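How does a robot learn to tidy up?
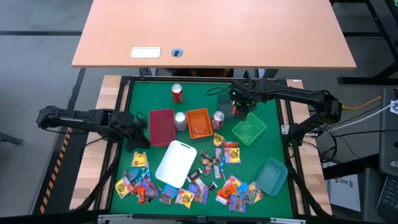
Two robot arms over a green mat, with trays, baskets, cans and lots of sweets.

At the Darau lab, Gregor Matheson and his team wanted to know whether a robot learns better from a neat table or a messy one – a question you may have asked about your own bedroom! So they showed one robot 1,000 goes at tidying neat tables, and another 1,000 goes at messy ones. Then each had 40 new tables to try. The neat learner managed 22, and the messy learner did all 40.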